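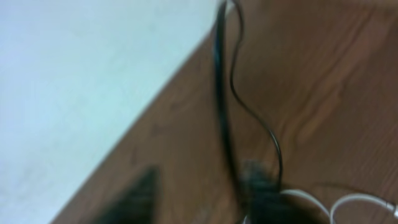 ### 5.3 Failure during cable handling

Most of the lost trials at the Civgate site came from one fault. While the arm was moving between cables on the desk, the wrist camera stream stalled and the controller kept acting on the last image it had received. The arm then continued along its old path until the force limit stopped it.

Figure 6. Wrist view during a fast move in the cable task. Black and white cables lie on the brown surface; motion blur is strong across the view.

We first blamed blur. Replaying the logs through the Lelero planner showed that blurred images alone lowered the grasp score but did not cause a runaway move. The stall did. In 2 trials the gap between images reached almost 90 ms, well past what the planner was tuned for, and no warning was raised - the watchdog checked that the stream was open and ignored the age of the images.

Two changes were made in December. The controller now rejects stale images and holds position, and wrist speed is capped near the desk. The Medadlow arm was given the same update, although it had not shown the fault. We have not tested the fix with longer camera leads, and the speed cap makes each trial slower.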